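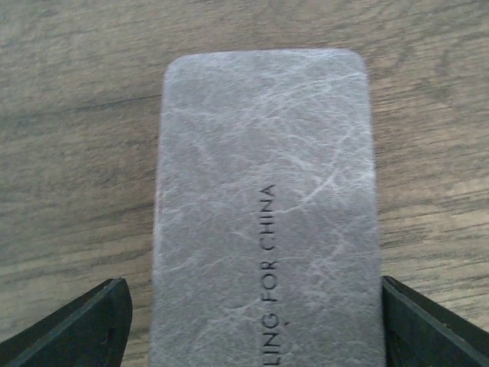

What do you do with a Sunday at a leather goods fair if you don't plan on buying anything? You go early, handle as much as they'll let you, and eat lunch before the line gets long.

So that was my plan for the Tillen fair, and it lasted until maybe the second row. I got in right at opening with my friend Aidan Brophy, who sews his own belts and has opinions about thread, and we paid our 12 dollars and headed straight for the small stuff - cases, sleeves, covers, card holders, all the flat things you carry and stop noticing.

What got me this year was the crackled look. It was everywhere! Gray especially, with pale veins running all over it like an old map or a slab of marble. I kept picking pieces up and tilting them under the lamps. One gray piece with rounded corners was lying on a light brown wood surface, a nice cool gray with maybe a little mauve in it, and the whitish streaks were thickest toward the top. It had black capitals running up it sideways, and the part I could read said LING FOR CHINA. I've been trying to fill in the first word ever since. Calling? Sailing? Aidan voted for Traveling and wouldn't budge.

The Liyanage booth had a talk on finishes at 11 and I caught the last 15 minutes of it (standing, all the stools were gone). The woman giving it passed around scraps and let us bend them back and forth, and I could have stayed there all day. Dama had the better colors, mostly greens, but their table was so packed I gave up and circled back later.

Rusix only brought bags this time, big ones, nice buckles, way out of my range. Lunch was a lentil soup from the cart by the side door, very peppery, and I'd get it again.

Parking is behind the hall and it fills up fast. I came home with one green card holder and a pocket full of scraps.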